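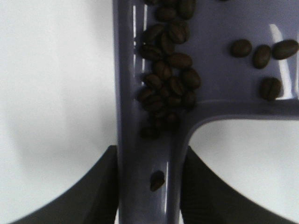
6. Loose-material tasks: what counts as a pass

A rule that says "the tool shall be securely held" is worth very little until somebody writes down what securely means. The Zulik bench rules used that sentence for years, and every log we read from that period has the box checked. Closed fingers are easy to sign off on. With one finger on each side of a smooth plastic stem and a pile of coffee beans further up, the grip can look fine from close in, and a wrist view will still say nothing about whether the part will twist when the weight shifts. Treat that view as evidence that the fingers are where you think they are. For anything stronger, do the checks in 6.1.

This section covers two-arm work in which one arm holds a pan or tray and the other holds a brush or scraper. It applies to the Zulik bench with the Peveo controller. It replaces the old section 6 as of April 28, 2025. If your printed copy says "operator's judgment" anywhere under grip checks, throw it out.

6.1 Grip check on the held tool

1. Put the controller in reduced speed mode. Confirm on the pendant. The lamp on the Peveo cabinet also indicates reduced speed, but it follows the requested mode and can be ahead of the real one.

2. Close the gripper on the tool with nothing in it.

3. Lift clear of the table and hold for a slow count of ten.

4. Tilt the wrist to the steepest angle the program uses, in both directions. Watch the far end of the tool. Slip shows there long before you can see it at the fingers.

5. Return to level. If the tool no longer points where it did in step 3, the check has failed. Do not correct the angle by hand and carry on.

6. Repeat steps 3 to 5 with the full load of material in the tool.

7. Record both results on form 439, loaded and unloaded, on separate lines.

NOTE. Form 439 has one line for "grip check" in older printings. Draw a second. Teams that combine the two results nearly always turn out to have run only the empty one.

CAUTION. Do not raise the grip force to get through step 5. A thin molded part will bow under the extra squeeze and may then hold worse. Change the finger pads or change where you grip.

6.2 Where to grip

Vendors' guides like to say that a household tool should be held by its handle, the way a person would. We have found no good reason to make that a rule. A person has a palm to steady the handle against and most grippers have nothing of the sort. Choose the grip point by three tests:

- the fingers close on flat or nearly flat faces
- the load sits as near to the fingers as the job allows
- the free part of the tool can't reach the table, the other arm or a cable at any point in the program

The third is the one people skip. A handle that nobody is holding is still part of the machine while the arm is moving, and the Peveo collision model knows nothing about it until you add it. Add it. Measure from the finger pads to the tip, enter that as a fixed extension of the gripper, and check the direction twice. A handle entered with the wrong sign gives you a protected zone in empty air and a bare handle on the other side.

6.3 Setting up the shared space

1. Clear the table of anything the program doesn't use.

2. Enter every item that stays, including racks and stands, as a solid box. Wire items go in as solid boxes too. Planners that "see through" the gaps between wires will sooner or later try to use one.

3. Set the minimum distance between the two arms to 207 mm, measured housing to housing, with tools excluded. The tools have to come closer than that or they can't do the work, so give them their own limit, and write it down.

4. Run the program once with each arm alone, the other parked.

5. Run both at reduced speed with no material on the table.

6. Look at the cables through the whole run. Look at them again at the point where the wrist is turned the furthest. A loop that stands well away from the arm can catch on the other arm or on a tool, and the controller doesn't model cables at all.

7. Only now put material down.

NOTE. Error 3910 during step 5 means that the planned distance between the arms dropped below the limit. It does not mean that the real distance did. It follows that a run without error 3910 is no proof that the arms stayed apart. If you need proof, measure.

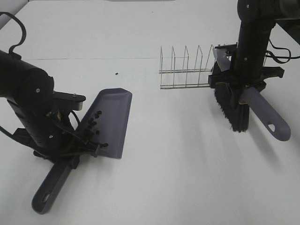

COUNTING AND CLAIMS

6.4 What to write in the result column

On a sweeping task the pan will usually have most of the material in it at the end of the run, and the temptation is to write "complete." Look at the table first. Ten small dark pieces in the pan and one more on the white surface just past it is a state you'll meet often, and what it's worth depends on what comes next in the program. If the brush has another stroke to make, the run isn't over and nothing should be entered yet. If the program has ended, the run failed. There is no entry for "nearly."

We say this with some stubbornness because of what we've seen elsewhere. The acceptance report from the Girport site gave a success figure over 294 runs and defined success as "material transferred." We asked what share of the material. The reply was that the evaluator could tell. Perhaps so, but the reader of the report can't, and the reader is the one who has to decide whether to put the bench next to people.

Use these definitions and no others:

PASS. The program has ended, every piece is in the pan, both tools are still held as they were at the start, and no one touched anything.

FAIL. The program has ended and any one of those is not true.

VOID. The run was stopped for a reason that has nothing to do with the task, such as a power dip or a visitor leaning on the table. Write the reason. A void with no reason counts as a fail.

1. Count the pieces before placing them. Write the number.

2. Run the program without comment or help.

3. When both arms have stopped, count the pieces in the pan, then those on the table, then those on the floor.

4. If the three don't add up to the number in step 1, look under the brush. Bristles hold on to small things.

5. Enter PASS, FAIL or VOID before resetting the table.

CAUTION. Step 3 requires a person to look closely at a pan held by a powered arm. Use the hold switch first, and keep your hands out of the pan. An arm standing still in the middle of a program and an arm that has finished look exactly the same from outside.

6.5 The brush side

Most of the trouble in sweeping comes from brush height, and most of the advice on brush height is poor. "Light contact" is the usual phrase. Set it like this instead.

1. Bring the brush down until the tips hang just clear of the table.

2. Lower in the smallest steps the pendant allows until a sheet of office paper under the bristles drags when pulled.

3. Save that height.

4. Check it at both ends of the stroke. A table made of more than one panel can have a step at the seam that you will not feel with a fingertip.

5. If the two ends differ, level the table. Don't teach two heights.

When the gripper is clamped around the brush head, bristle wear changes the working height and nothing in the program will notice. Redo steps 1 to 3 at the start of each working day, and after any brush change, including a change to a brush of the same model.

6.6 On the word "collaborative"

The Muriithi checklist, which many of our users are asked to fill in, has a box marked "collaborative operation: yes/no." Check "no" for this bench unless you have measured contact force with the tools fitted, both arms, at the speed you really run. The arm's data sheet describes the bare arm. Put a stiff plastic edge on the end of it and you have a different machine, and the data sheet can't help you.

You may be told that a dustpan is harmless. It may well be. Measure it, attach the readings, and then check "yes."

6.7 Before you leave the bench

- Lower both tools until they rest on the table, then open the grippers. Do not leave tools held overnight.
- Pick up stray material, floor included.
- Sign form 439. The person who signs must have been there for the count.

The grip check in 6.1 is due for review in July. Send objections, preferably with logs.

READER COMMENTS

benchrat
Please reconsider "there is no entry for nearly." We're tuning brush angle and a FAIL with one piece left and a FAIL with everything on the floor tell me very different things.

 Reply from the editors
 The counts from 6.4 step 3 go on the form as well, and they tell you the difference. The result column stays as it is.

pendant_in_hand
Did the wire rack thing in 6.3 the hard way. Our planner went between two loops, got in, couldn't get out. Solid box now.

oldform
Is there a PDF of the new 439 with two lines? The link on the forms page still gives me the one-line version.

qcellnotes
6.1 step 6 is fine for dry beans. What's "full load" for something like flour, where it heaps? Level with the side walls, or as much as will stay on?

 Reply from the editors
 As much as your program will ever put in it. If you don't know how much that is, find out before the grip check.

benchrat
Fair enough on the counts. I'd still like a third column.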